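Dörte Hagedorn
2022-01-15

1/ OK so a bunch of you asked what I think of the Carwood two-arm bench kit from Cesau, and I've had enough time with it now to have opinions. Long thread, get a coffee. I paid the regular rental price and Cesau doesn't know I'm writing this (hi Cesau, if you're reading, please fix the manual).

2/ What you get: two black arms with grippers, mounting plates, the rails, the cabling and a license for Musico, their software. What you don't get: a table, bins, or anything to pick up. The rental is $1000 a month. You can add the support plan for another $80, and I'd say do it, for reasons I'll get to in post 8.

3/ Setup took me nine hours over two days. The rails go together fine, and bolting the plates down is easy if you have a second person. The cables are what ate my time. They're long, they're thin, they all look the same, and the labels are tiny. I put colored tape on both ends of each one before I did anything else and I'm so glad I did.

4/ My test job is markers into bins. Big fat ones, skinny ones, whatever colors were in the drawer. I like markers for this! They roll, they lie across each other, and the skinny ones are a real pain for a two-finger gripper. If a kit can deal with a pile of markers I trust it with most of what we'd hand it at work. Arms on opposite sides of the table, facing each other, bins in the middle where both can get to them.

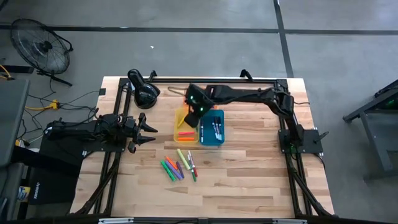

5/ The arms. Smoother than I expected at this price. They fold down pretty low, so one can stay out of the way when the other is working over the bins. The fingers come to a point and I was worried about that, but for pulling one marker out of a pile it's great. For anything wide and slippery I'd want the flat pads, and those cost extra. Boo.

6/ Musico. I have feelings. The main screen is lovely, you drag your steps around, you save a run, you play it back. Then you want to change one little thing in the middle of a run and you're four menus deep. There's also a pop-up that asks if you want to save every single time you stop an arm. Every time! There's a setting to turn it off and it turns itself back on after an update.

7/ Numbers, for the numbers people. I logged 323 runs in September, mostly short ones. The log exports to a plain spreadsheet and I could open it without any special viewer – small thing, but the last kit I rented made me email a file to the vendor to get it converted.

The column names are a mess, though. "Pos_alt_2" is the wrist. Why.

8/ Support plan! My left arm started stopping halfway through its reach, same spot over and over. I wrote in after lunch and a person called me back before I'd finished my tea. We went through the joint limits together and one of them had a wrong value in it. Fixed while we were on the phone. Without the plan you get the forum, and the forum is three guys arguing about Linux.

9/ Stuff I changed after the first couple of weeks:

Moved the bins closer to the center. You lose more reach than the brochure makes you think, especially at the back.

Swapped in bins with a bit of slope to the sides. Straight-sided ones kept catching a fingertip on the way out.

Turned the speed down for anything round. Tubes and markers want to roll on a smooth tabletop, and a slow approach gives you a much better shot at them.

Used one see-through bin next to a solid one. Being able to check what's lying on the bottom from the side saves me walking over and peering in.
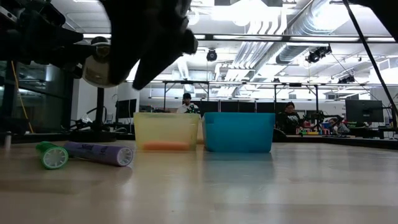

Can you run the kit with just one arm?

You can. Musico has a single-arm mode under Layout, and Cesau will rent you a half kit if you ask them by email (it isn't on the price page). You still need the full set of rails, so it doesn't come out at half the price.

10/ How it stacks up against the Kennedy, which is the other one people keep asking me about. Kennedy is sturdier and its manual was clearly written by a person who had built one. The software is way behind, and I never got its two arms to share a space without one of them freezing up. If you only need one arm and you hate menus, get the Kennedy. For two arms over one table I'd go Carwood.

11/ Things I'd ask Cesau for: bigger cable labels, a setting that stays off when I turn it off, and a table template in the box. I drew mine on the back of wrapping paper and drilled through it. Worked OK, one hole is a bit off, I've stopped looking at it.

12/ I'm keeping the rental going another two months. Next I want to try caps – taking them off and putting them back on – with one arm holding the marker and the other pulling. If you've done this with pointed fingers, please tell me what you used for grip, my replies are open.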